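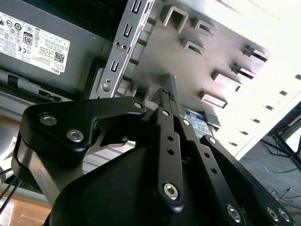
**Old desktop gets loud after an hour, worth cleaning or time to replace?**

Posted by Genji Miyazaki

I have an office tower I use for scanning family slides, around 2000 of them so far. It's quiet in the morning and by 11 it sounds like a hair dryer. I love this thing and would like to keep it going! It has never been opened. Where do I start, and is there anything I could wreck?

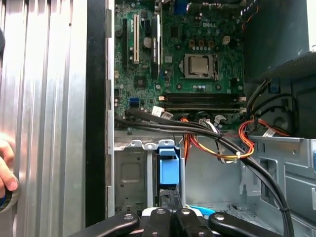

**Vasco Moreira**

Oh, keep it! Scanning barely troubles an old machine, and a good cleaning can make a huge difference. Shut it down, pull the power cord, hold the power button for a few seconds, then take it outside if you can. Use short bursts of air and hold each fan still with a finger while you do it - they shouldn't be spun up by the air. Get right into the fins under the processor fan, where the lint packs down like felt.

If it's still loud after that, replace the thermal paste. A dot the size of a pea is plenty. I did mine in November and I still grin every time I turn it on.

And back up those slides first, please. 2 copies, on separate drives!

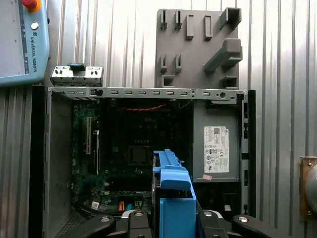
**sorkthorpe_lin**

What Vasco said. Also check it isn't shoved against a wall or sitting on carpet. Mine was on carpet for years. Don't use the house vacuum inside it, static.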